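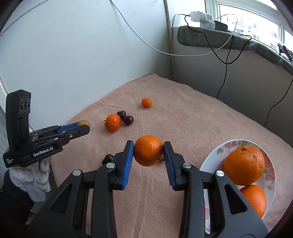
Nerys Parri told me she'd read it twice before she lent it out, and that the second time she did it with a pencil and a stack of her own client files open on the floor. She wanted to know whether I'd get as much out of it, seeing as I run a much smaller shop than she does. I did, Nerys, and you aren't getting your copy back until I've bought my own!

The book is The Long Client by Blažena Havlíček, published by Vendevov, 261 pages in paperback. It's about keeping people in personal training for years, and it's written by somebody who has plainly spent most of her working life on a gym floor at six in the morning. I've been coaching for a good while now and I own a whole shelf of books on getting clients. I own very few on what to do with them once the first excitement wears off, and this one went straight to the front of that short row.

Havlíček opened her first studio in a rented room above a tire shop, and the first chapter is mostly about how badly she ran it. She wrote everybody the same program. She talked too much. She lost a client named in the book only as the piano teacher, a woman who came every Wednesday for most of a year and then stopped, and when Havlíček finally called her, she heard that in all that time she had never once asked what the woman wanted to be able to do. (It was to carry her own amplifier up the stairs.) I had to put the book down for a bit after that one. I have a piano teacher of my own. I suspect most coaches do.

From there the book gets practical in a hurry. The middle section, which takes up well over half the pages, is built on the records Havlíček and her business partner Otakar Bartoš kept across their studios: 2,802 clients, with notes on when each one started, when they paused, when they left and what they said on the way out. Don't let that scare you off if you hate numbers. There are hardly any charts, and the ones she does include are simple enough to read between sets. What she does with the records is tell you where people slip away, and then spend a chapter on each of those spots.

The chapter on month four is the best thing I've read on coaching in years. Her argument is that the first 12 weeks more or less take care of themselves. Everything is new, the weights go up every session, clothes fit differently, friends say nice things. Then the easy progress slows down, and the client decides quietly that they must be doing it wrong. The coach, meanwhile, has stopped paying the kind of attention they paid in week one. Havlíček's fix is what she calls the second first session. You book a full hour, you don't train at all, and you run through the intake questions again as though the two of you had just met. She gives you the questions. There are 6 of them and they fit on an index card, which is now taped inside the lid of my clipboard box.

I've tried it with some of my own people already and, wow, the things that come up. One man has been deadlifting with me since last April and I'd been programming him like he wanted to compete. He wants to sleep through the night and get on the floor with his grandson. We changed three exercises and he walked out grinning. Would he have quit otherwise? I have no idea, and I'm not going to claim the book saved him for me, but it was the best hour we've spent together.

I also loved the chapter on money, which I expected to skim. She's against long contracts, and she makes the case without preaching. She went month to month at her second studio, Holub, against the advice of everybody she trusted, including Bartoš, who gets a couple of pages of his own to explain why he thought she'd lost her mind. He still half disagrees with her at the end! I wish more business books would let the other person talk. You come away knowing how both of them think, and you can pick the side that suits your place and your rent.

Then there's the writing. Havlíček is funny, and she's short with herself in a way I found very likable. Bohumila Sýkora did the translation and it reads as though it had been written in English to begin with, apart from one or two gym terms that came out a little stiff ("supported pull" had me puzzled until I worked out she meant a seated row). Small stuff.

A few complaints, so you know I was awake. The chapter on software is already stale. She spends eleven pages on Civus, the scheduling program her studios use, and if you use something else, or a paper calendar like me, you can flip right past it. The section on group classes is thin, and she admits she doesn't enjoy teaching them. If classes are your bread and butter you'll want another book alongside. There's also no index, which drives me up the wall in a book I plan to keep going back to. I've made my own on the blank pages at the back of Nerys's copy. Sorry, Nerys.

I'd also have liked more on online coaching. There's one interview with Jirayu Chaiyaporn, who coaches masters rowers by video, and it's terrific. He talks about watching how a client sets the phone down before a set, and how much that tells him about the kind of day they've had, and I'd never thought of anything like it. It runs four pages. I wanted forty. Maybe that's the next book.

Who's it for? If you're brand new and still hunting for your first paying client, I'd wait a year. Much of it will slide right off until you've lost a few people and wondered why. If you've been at it a while and you have that low-grade worry every time someone texts to cancel, get it now. Gym owners with staff should get it too, mainly for the appendix, where she prints the notes she gives new coaches in their first month at Vistance, the larger studio she and Bartoš run these days. They're blunt. "Learn the dog's name" is one of them, and I've been going around learning dogs' names ever since.

I read it in the gaps, a chapter before the early crowd and another at lunch, and that turned out to be a good way to do it. The chapters are short and each ends with one thing to try before you go on to the next. I skipped ahead the first time, then went back and did them in order, and I'd say the order matters more than it looks. The calls to former clients come late in the book, and I'm glad I'd done the index card hours before I picked up the phone.

I've made four of those calls so far. Two went to voicemail, one was a very nice chat about knees, and one is coming in on Wednesday at noon to talk about starting again.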